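Play Food Should Come in Smaller Sets

Most toy kitchens are sold by piece count, and the count is a poor measure. A 25-piece set spends much of its number on near-duplicates. Two of the same fruit add storage volume and very little play.

A plate, a cup, a bottle of ketchup, a strawberry and half an orange already cover serving, pouring and pretending to eat. I would buy that over the larger box - and pay the same for it.

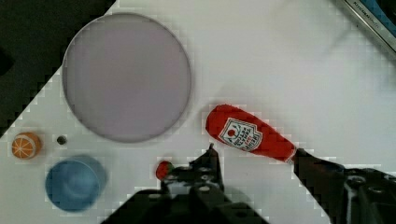 Should the pieces match each other in scale? Only loosely, as children accept an oversized strawberry long before they accept a plate too small to hold anything.

The plate is the part I would not economize on. It sets the working area, and every other item ends up on it or next to it. Suha Azar, who reviewed the Clorent range in September, ranked plates last. I disagree. A shallow rim and a plain surface are worth more than two extra vegetables.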